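Small Furniture, Big Turnout at the Stastudau Swap Room

By Áine Ó Conaill

I went down to the swap room at Stastudau for what I thought would be a quick look, and I came out nearly two hours later with a lampshade I don't need and a notebook full of other people's opinions about shelves. So that's how my July is going!

If you haven't been, the swap room is the long one past the bike racks, with the white walls. It used to open one evening a month. As of this month it opens every weekday at 10 in the morning, and the people who run it have given over a whole table to what they call the small end: little shelves, children's things, desk bits, cords, all the stuff that used to get buried at the bottom of a bin under somebody's curtains. You bring something, you take something, and no money changes hands.

Valentyna Demchenko set up the table and she has strong feelings about it. "A shelf on the floor is trash," she told me. "You put the same shelf on a table and three people want it." She likes the furniture along the back where you can see it from the door, and she likes plenty of bare tabletop in front so that folks have somewhere to set down what they brought. I asked if she ever gets tempted to fill that space up and she looked at me like I'd suggested painting the ceiling black.

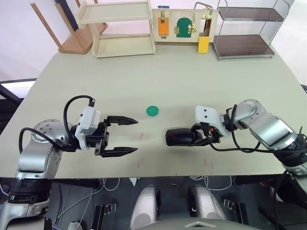
The back row of the small end, with the latch board in the middle.

The latch board is the thing everybody talks about. It's one of those wooden activity boards for little kids, with an orange door and a green arched one and real brass hardware to fiddle with, and I will admit I wanted it for myself. Vira Kushnir brought it in. Her twins are in second grade now and it had been living behind her couch (she found it when she was looking for the cat). She says the rule in their house was that you had to knock before you opened a door, and that both girls still knock on the refrigerator.

There was some debate about the two-tier shelves that stand on either side of it. The cream one is wood, and I heard it claimed for spices, for nail polish and for a hamster, in that order. The clear acrylic one with the dark brown shelves had fewer takers, which surprised me, as I thought it was the nicer of the two. Younes Ouali, who was there with his mother, said it would show every speck of dust. His mother said that was what dusting was for. I stayed out of it.

Then there's the little wooden chair at the far left. Valentyna has moved it twice already and isn't happy with where it stands. Somebody asked if it was for a doll or for a plant and she said it was for whoever took it home.

The table itself has been through a few lives. It came out of the old Sydorenko print shop when that closed, and it took four people and a borrowed van to get it up the hill. The top is a pale gray-green that I'd call hospital mint, and there are faint reddish marks on it that haven't come off with anything so far. Jhun Agbayani has tried dish soap, baking soda and a paste his aunt swears by. He's now of the opinion that they give it character, and I think that's the right place to stop.

Jhun is also the person to see about electronics, which is the newer half of this whole business. Until this summer the swap room wouldn't take anything that had ever been plugged in. Utilier, the repair shop on the corner, has agreed to check over whatever comes in, and what can't be saved goes out with their own scrap. Their bench is already busy. Since the spring they've had 137 items through from this neighborhood alone, a good part of it cords, and Jhun says he can now tell a printer cable by feel.
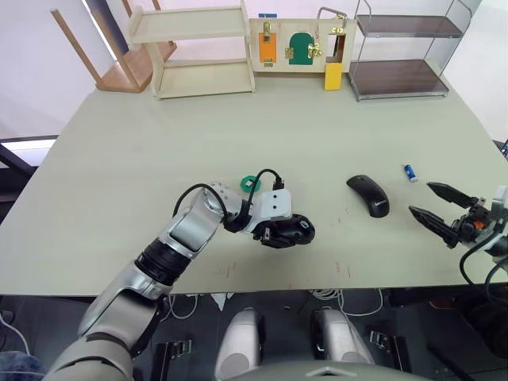
Computer accessories are going to be the big one, if you ask me. Everybody I spoke to has a drawer of them at home. I have a drawer of them at home! Jhun wants people to go through that drawer before they come and to bring things one kind at a time, so they can be looked at together. Mice are a good place to start, and the pair of black ones in the picture, one held just above the table and one lying on it with the Lenovo name on its back, are just what he has in mind: plain, useful, the sort of thing a student will pick up without thinking twice. What he doesn't want is a knotted bag with a note saying "some of these work." He has had that bag. He has had it more than once.

A few practical things, as I know I'll be asked. The limit is 10 items per visit, and a box of mixed bits counts as one item if the box is smaller than a shoebox. Anything bigger than a kitchen chair needs to go to Torkel across the way, where they have the floor space and a ramp. Please don't leave things outside the door overnight, even if it looks dry. And if you're bringing toys, all the pieces should be in there, or tell Valentyna what's missing so she can write it on the tag.

They're also after a second table. Stastudau has put up 600 toward furniture and lighting for the room, and most of it is spoken for by the lights, so if you've got something sturdy in a garage, Vira is keeping the list by the door.

I'll be back next week with my drawer. The lampshade is still in the car.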